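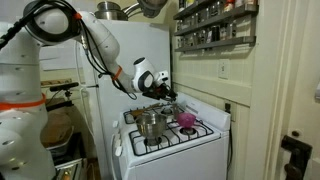
Kelmendi Service Robotics, Applications Department

Gallery: Zasa arm kit, domestic kitchen work

The Zasa is a single-arm manipulation kit offered for sale or monthly rental to laboratories, appliance makers and housing providers. This page covers its use at a gas range in a narrow kitchen. The kitchen fittings were left as the resident keeps them, including the spice rack on the right wall and the stockpot on top of the refrigerator. No markers or reference tags are required by the kit.

The caption notes are grouped by subject. All of them refer to the range setup.

Range, rear burner
The gripper points down over a small metal cup at the rear of the stovetop. The fingers are above the cup. Small cylindrical items are the standard test for vertical approach, as they leave little margin for lateral error and tip easily on open grates.

Objects on the grates
A stainless steel pot stands on the front left grate and a magenta plastic bowl on the front right. The pot is reflective and the bowl rim is translucent. Both properties degrade depth sensing, and buyers should test with their own cookware before setting speed limits. Plastic items are handled with burners off only. The kit does not sense burner state and must not be relied on to do so.

Utensil
The wooden spatula lies across the back of the stovetop, behind the pot. Flat utensils resting on grates are supported by the optional Sirenen finger set, sold separately. Standard fingers can lift a handle of this type where one end is raised.

Reach
The arm crosses in front of the refrigerator at door height and comes down over the range from the left. In this position the forearm blocks part of the upper refrigerator door. Customers who need both appliances in one task sequence should program a retract pose between them. The retract pose takes up one of the 17 stored positions in the base license.

Cabling
Black cables leave the top of the robot body and run outside the arm, with slack loops along the links and near the wrist. External routing allows a cable to be replaced without opening the joints. The slack must be checked after any change to the wrist orientation limits. Hanging loops are the most common cause of snagging in service reports, usually on faucet handles and cabinet pulls. A clip set is included with each kit, and a fabric sleeve is available on request.

Joint rings
Orange rings mark the upper joint and the forearm just behind the wrist. An orange band goes around the middle of the body. The rings are color only and carry no status light. Status is shown on the operator tablet.

Floor position
The body stands at the left of the range. Minimum clear width for the column is 700 mm, measured at floor level. Kitchens with a raised threshold need the ramp plate. Walls, door trim and light switches are entered as keep-out zones during setup. The toggle switch and the outlet near the backsplash are typical cases, and a cord in the outlet should be included in the zone with room to spare.

Controls
The range knobs are on the left front corner. Knob turning is not part of the base kit. The Winby software package adds it for knobs with a flat grip face, subject to a site check. Gas appliances require a person in the room with access to the shutoff for the whole session, with or without Winby.

Supply and terms

Each kit contains the arm, body column, gripper with standard fingers, operator tablet, cable clips and printed setup guide. Setup in a room of this size is quoted as one working day, including keep-out zones and operator training for two people.

Rated gripper load is 1,000 g at the fingertips. Filled cookware will exceed this in most cases and should be left to the operator. Empty pots must be weighed before they are added to the object list.

The rental term starts at one month. Finger pads are a wear item, supplied in packs of 10, and are not covered by the warranty. Heat damage to pads, cables or wrist covers is also excluded. Surfaces should be allowed to cool before any task that brings the gripper within contact range of the grates.

Known limits: no liquid handling, no open flame work, no unattended operation. Spice jars may be added to the object list if they stand in a single row with clear space on both sides. Tightly packed racks are not supported in the current release. An update covering shelf picking is planned for April and will be issued to rental customers without charge.

Site check requests should include a floor plan, the make of the range and the width of the narrowest doorway on the delivery route.

Page revised 2025-03-14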